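Notebook, 2026-06-13
Botmont open day, kitchen bench demo. Went with Nadja Fankhauser. Notes typed up the same evening from the paper ones, so the order wanders.

Why we went: Strebel wants an opinion on whether the Broltar arm is worth a trial slot in December. The flyer said "everyday kitchen tasks, live, no tricks." I went in expecting tricks. I came out thinking there were fewer than I feared, but the flyer still promises more than the bench does.

The talk first. Selina Grabner ran it and she was good, much better than the slides. She said the policy behind the toast task was trained on 2,000 demonstrations, all recorded by hand-guiding the arm. I asked how many of those were on the same tablecloth. She said most of them, and that they were "working on variety." I wrote that down with a question mark next to it. A printed grid is a very kind surface. It hands the vision side a ruler for free, and I'd like to see the same run on a plain counter, or better, on a flowered oilcloth like my mother's.

Then the bench. Toaster, a plate with bread on it, fruit as clutter. You stand behind a rope and watch the wrist view on a monitor, and they let visitors save stills from it, so I saved a few.

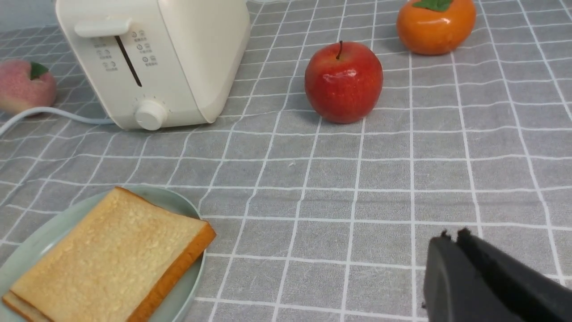

My complaint about clutter is the usual one. Fruit is round, bright and nothing like bread. If you want to show me that the system can pick out a slice, put something slice-shaped beside it, a sponge or a folded napkin. Nadja thought I was being unfair, because a first public demo should be allowed to be easy. Fine, but then call it easy on the flyer.

Timing. I had my watch on one full cycle from "go" to the operator calling it done, and got around 32 seconds. Their slide gave a shorter figure without saying where the clock started. I asked and was told it starts at first contact with the bread, which leaves out all the hovering. There is a lot of hovering. The arm comes in, stops, seems to think it over, shifts a hair, stops again. None of that is a crime, but it belongs in the number.

Bread. I asked if we could bring our own next time. Selina said yes without blinking, which I give her credit for. A crumbly rye or anything cut by hand would tell us more in ten minutes than the whole slide deck. Supermarket-style slices are about as regular as food gets. I also asked what happens when a slice tears. Answer: the operator steps in. Nadja asked how often that happens and got a figure of six in the last full day of rehearsals. No total for the day, so the six doesn't mean much by itself. I've asked for the total by email.

Another thing about the insertion. Getting two slices up and seated in the slots is the part that looks impressive from behind the rope, and I'll admit I leaned in with everyone else. But a slot is also a funnel. Once the lower edge is in, gravity helps a lot. I would want to know how far off the approach can be before the slice catches on the rim, and whether the arm notices when it does. The gripper tips look hard to keep out of trouble that close to the housing.
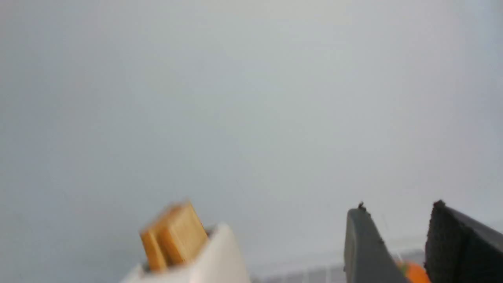

Questions put to Botmont, with what I got back

1. Does it adapt if the toaster is moved between runs? "Within limits." Nadja asked to nudge it a hand's width and was told not during the public session. Reasonable, but it's the one test I came for.

2. Is the lever part of the task? Yes on the slide. I didn't see it in the cycle I timed, and Selina said it's a separate skill that gets chained on afterward. Ask for it chained, in one take.

3. Who resets the bench? A person, every time. No plans to automate that, and I wouldn't either.

4. What about the cord? Blank looks at first. A power cord is the thing on a kitchen counter that will move when you bump it and never lies the same way twice. The answer was that the arm's planned paths keep it high over the cord. I'd like to see that written down as a constraint, since "planned paths" can mean anything.
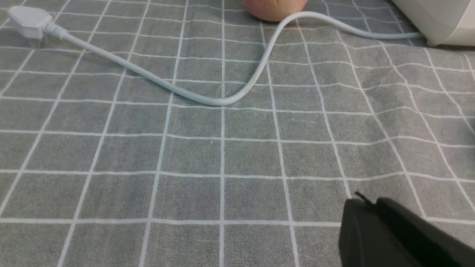 Wrist view, cord and plug on the cloth. See question 4.

Compared with Imuslow's demo last winter, which I still think was half theater, this was the more open of the two. The Imuslow people wouldn't let anyone near the monitor. Here the operator talked through what he was doing and didn't hide the stop button.

Where I land for now: no to a trial slot on what we saw, yes to a second visit with our own bread and a plain surface. Nadja would give them the slot today. She'll write her own paragraph below mine so Strebel gets both.

To do
— chase the rehearsal total
— find out what gripper pads they use and how they get cleaned (food!)
— ask Selina for two uncut runs, lever included
— return the visitor badge, still in my jacket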